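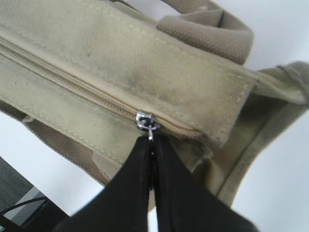 From: Chalerm Kongkaew
To: workfloor-list
Subject: Re: [workfloor] Robots in the returns room, what do people do all day?
Date: 2023-02-24

Dear Lungile, dear all,

Thank you for the question, and excuse me that I answer slowly. I wanted first to talk with my colleagues on the bag tables, so that I do not write only my own opinion.

On Lungile Ngubane wrote:
> We are told that our returns room will get two robot arms in August.
> Management says nobody loses a job, the work will only be "different."
> I would like to hear from people who already have this. What is different?
> Are you faster? Are you more tired or less tired? And who is responsible
> when the arm does something wrong with a customer's bag?
> Lungile

I work for Vangate in Grustport, in returns. We check bags which customers sent back: zippers, handles, seams, lining. Before, each of us did everything by hand, and I did the zippers for six years. Opening and closing zippers is easy work, but after 50 bags the thumb begins to hurt, and after a full shift some of us could not hold a cup well. I do not miss this part.

Now the arm takes the zipper and a person stands near and decides. The fingers of our gripper are black and come together in narrow tips, so they can hold a small pull tab. What they cannot do is judge. If the edge of the cloth is frayed near the end of the zipper, somebody must say whether it is a fault or only wear. Dirt on the canvas is the same problem. My colleague Kavitha Chacko has written our list of such cases, and she receives a higher pay grade for it, which we had to ask for twice.
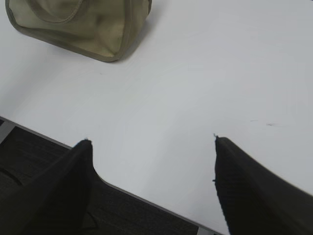
Gripper open over the table, bag at the far side.

To your question about speed. In the first month we were slower. Every stop of the arm has to be written in a log, and in that month we had 1607 lines in it. Most were small things, for example that a bag was placed too far away, or a strap was lying over the zipper. Khurram Paracha read all of them and made a short training from it, 20 minutes for each new person. Today we are a little faster than before, but the target was raised also, to 500 bags in a week for each table. So please ask for the target in writing before the arms come, not after.

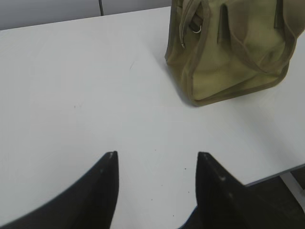
Tiredness is more difficult to explain. The hands are better, but the eyes and the head are worse. You must look at many similar things and be ready, and between two stops there is nothing to do with your body. Small parts are where I look most: on one olive bag there is a short brown tab at the side with a little metal ring, and the handle hangs in a loop over the front. A person moves such a handle away without thinking. With the arm, I have to think about it for the arm. We now change places every hour - one hour at the table, one hour in packing - and this helped more than the new chairs.

About responsibility: in our agreement, the person at the table is not charged for damage when the arm was moving. Junaid Swati from our union group negotiated this sentence. The first draft from Papadopoulos, who installed the tables, said "the operator," and we did not accept the word because it was not clear who it is. I can send you our text, but the numbers of pay are removed.

One thing I still do not like. The stops are counted for each person, and the list was hanging on the wall for two weeks. It is taken down now, but the counting continues. If somebody from Murkwood is reading: do you have the same, and did you get a rule about who may see it?

With kind regards,
Chalerm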